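The late boat is back, and I was on it

If you live on the Clandis side of the water you already know what I'm about to say, because your phone has probably been buzzing with it all week. The late ferry is running again! It left the Joder landing at 9:20 on Friday night with its lights on and the snack counter open, and I was standing at the rail with a paper cup of tea like a tourist, even though I've been riding that boat since I was in grade school.

For anyone who moved here more recently, a little background. The evening crossing was dropped three winters ago, when the old engine went and the county decided the daytime boats were enough. From then on the last sailing was at 6:10. Miss it and you were looking at the long drive by way of the highway bridge (fine if you have a car, a real problem if you don't). I know people who quit night classes over it. I gave up on choir, which was no loss to the choir.

The new schedule puts one late boat on the water every night except Monday. The crossing takes 38 minutes, same as the day boats, and the fare is the same too, so your monthly pass works and you don't need to do anything special. There's room for 100 passengers on foot. Cars are a different story. The late boat won't take them for now, because the ramp crew goes home at seven. Bikes are fine, and so are dogs on a leash, and I saw one very wet spaniel who seemed to have come along purely for the wind.

Dumisani Shabalala was at the wheel on Friday. He was also captain on the last late boat before the cut, and he told me he'd kept his old thermos in the same locker the whole time. I asked him if it felt different going across in the dark again. "The water's the same," he said. "The passengers are louder." He had a point. There was a birthday party on the upper deck and they had brought a speaker.

The money comes from the county transit fund and covers the boat through next May. After that it depends on how many of us ride. I tried to get somebody at the transit office to tell me what number they're hoping for and I got a very polite answer with no number in it. Signe Kvaran, who runs the ticket window at Joder and has started a sign-up sheet for people who want the boat kept, is less shy about it. "Ride it on a Tuesday in the rain," she told me. "Fridays will take care of themselves." She's keeping the sheet at the window, next to the lost gloves, and you can sign it whenever she's open.

I did a bit of asking around on the Joder side before the boat left, mostly because I got there much too early. The waterfront has been pretty sleepy in the evenings, and the businesses up the hill are happy. The noodle place is staying open until nine now. The bookstore says it will try Thursdays and see. Over at Lykkegaard, the big brick building where they rent out work space by the room, the front desk said tenants from our side had been packing up in the middle of things to make the 6:10 and grumbling about it all the way down the stairs. They've pushed their closing time back to 8:45 so people can stay and still walk down to the boat. They let me wander around for a while, and I left with a free pen and a strong wish for an office with windows that size.

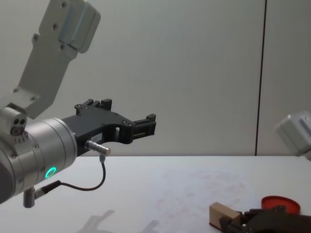
Inside Lykkegaard, up the hill from the Joder landing.

Not everybody is thrilled, to be fair. A couple of folks on Shore Street wrote in to say the horn carries at night, and I believe them, I used to live there. The captain says he'll keep it to one short blast unless there's fog. The other complaint I heard is about the parking lot on the Clandis side, where the lamps by the far fence are still out. I walked back to my car using my phone as a flashlight and stepped in a puddle up to the ankle. The county says the lamps are on the repair list. I'll be checking, and so will my shoes.

One more thing that tripped people up on Friday: the late boat leaves from the north dock, where the fishing tours go out, and the day boats still use the main one. The sign at the main dock is small and it's behind a trash can. A family with two suitcases came running across at the last second and the deckhand held the gate for them, which got a round of applause from the birthday party. Don't count on that happening every night.

Tickets are sold at the window until the boat leaves, or from the machine, which takes cards and was only a little bit slow. The snack counter has tea, coffee, chips, and a pretty decent cheese sandwich. Going the other way, the boat turns around and leaves Clandis at 10:15, so you can make a whole evening of it in either direction.

I'm going again on Tuesday, and the forecast says rain, so Signe should be pleased.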